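4 min read

Two grippers, one bowl and my opinions

I have now spent most of August holding things with other things. Regular readers (hello, both) will remember that I was asked to choose between two sets of fingers for our hand-held grippers, the Halstead and the Putach, and that I said it would take an afternoon.

The Halstead fingers are long and thin and look as if they belong in a dentist's drawer. The Putach ones are stubby pads with all the glamour of a doorstop. I wanted the thin ones to win, and I should admit that before going any further.

My test is a steel bowl on a table. It is a horrible object to pick up. The rim is curved, the sides are slippery, and the shine does something unkind to any camera pointed at it. If a gripper can cope with a bowl it can probably cope with a mug, and if it can't then I'd like to know before we order 40 of them.

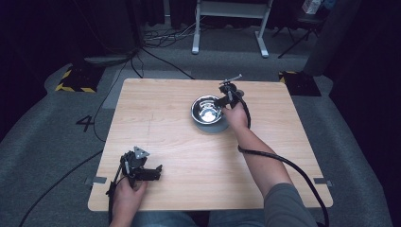

The cables are my other complaint. Each gripper has one, and each cable has a view on where your arm ought to be. Reach forward and you feel a small tug at the wrist, like a toddler who has seen a sweet shop. After ten minutes I had stopped noticing. After an hour I had a sore elbow and had started noticing again.

Irja Lehtinen, who has done far more of this than I have, told me to tuck my elbows in and slow down. I did both and my drops went from 10 in a session to 4, which annoyed me, as I had already drafted a stern paragraph blaming the Halstead tips. Some of that paragraph survives. They do skid on a curved rim if you come in at an angle, and I nearly always come in at an angle.

The pads are more forgiving. You can be a bit off and they still get hold of something. What they can't do is pick up anything flat, a washer or a bank card, say - they just shove it along until it reaches the edge and becomes somebody's foot's problem.

I also spent a whole morning on the camera view with nothing between the fingers. It's dull work, but you want both pads showing and a decent gap to aim through. The Ondex mount manages this. The Mendonça mount sits lower, and from there I mostly got a fine study of one finger.

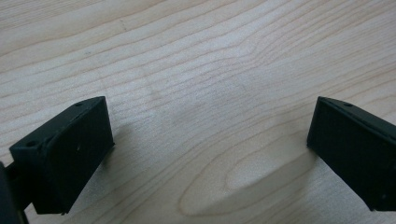 Where I've got to

Pads for the bowl, thin tips for anything flat, Ondex mount for both. I realise this amounts to buying everything, and I have been told so in an email. Next I have to try the controllers, which should take an afternoon.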